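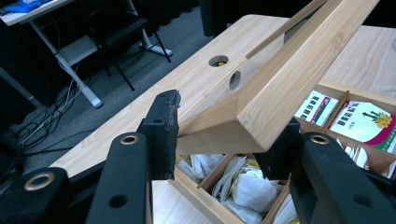 Poul Bundgaard würde die Bohrungen heute erst nach dem Verleimen setzen, weil sich Kiefer beim Trocknen des Leims noch verzieht. Bei Plundora werden Sortierkästen mit dünnen Trennstegen gebaut, zuletzt 613 Stück für Finach. »Die Stege stecken nur in der Nut«, sagt Bundgaard, »geleimt wird allein der Rahmen.« Das Spiel in der Nut betrage 3 Zehntel - bei feuchter Lagerung zu wenig, bei trockener gerade richtig.

Helle Kiefer nehme Schmutz schneller an als Buche, sei aber leichter nachzuschleifen. Die Schrägschnitte an den Kanthölzern entstehen auf der Kappsäge, das Blatt wird nach 3000 Schnitten gewechselt. »Bei Ästen früher.« Oberflächenöl verwendet die Werkstatt seit September nicht mehr.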